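Aug 28, 2025

Up before six, oatmeal, bus at 7:10. The bus was late again and I stood the whole way. My knee was fine until the stairs.

Most of today went to the long white table. It has been bothering me since Monday. Everything that has no home in the room ends up on it, and then people put their own things on top. I told the others I would sort it before the end of the month and I am running out of August.

I started with the near end, where the paperwork was. There were old delivery slips from Skinier going back to spring, two catalogs, and the manual for the label printer we gave away. The slips went in the binder and the rest went in recycling. One slip, number 3534, doesn't match anything in the order book. I put a sticky note on it and will call them tomorrow.

Then pens. I tried all of them on the back of an envelope and threw out nine. I kept the good Kotian marker for myself, and I don't feel bad about it.

Wiped down the white top with the spray from under the sink. It shows every smear, and I had to go over the near end twice to get the tape residue off. After that I left it alone for a bit and had coffee.
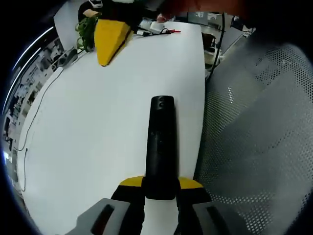

The long table, with the plant and the yellow wedge down at the far end.

The far end is slower because the things there are small and in use. The red-handled tool belongs in the second drawer, and the coiled wire needs a tie on it before it goes anywhere. I looked for the bag of ties and found it in the first aid box. The black cable along the side of the table stays for now. I would like to run it underneath with clips, but the clips I ordered from Bikis are the wrong width, and sending them back costs almost what they cost to buy.

The yellow wedge is a problem. It is too big for the shelf and too awkward to stand up in the cabinet. I thought about the top of the cabinet, but I would need the step stool each time, and the step stool is in the other building. It can keep its place on the table until I think of something.

The plant I want by the window. The leaves are trailing over the edge now and somebody is going to catch a sleeve on them. It needs a saucer first. I measured the sill with the tape, 332 millimeters deep, so there is room for a decent one. The Riren shop near the bus stop had clay saucers in the window last week. I will look on the way in tomorrow if the bus is on time, and after work if it isn't.

Lunch was the leftover rice and half a cucumber. Ate it outside on the low wall. Hot, but there was a breeze.

In the afternoon I relabeled the drawers. The old labels were in three different handwritings and one of them said "misc 2," with no "misc 1" anywhere. There are nine drawers and I got through all of them except the bottom one, which sticks. It needs wax or a new runner — I will try wax.

Home by seven. Washed the work shirt, made eggs, called the dentist's office and got the machine. Library book is due Saturday and I have sixty pages left. Put the tape measure in my bag so I have it at the shop.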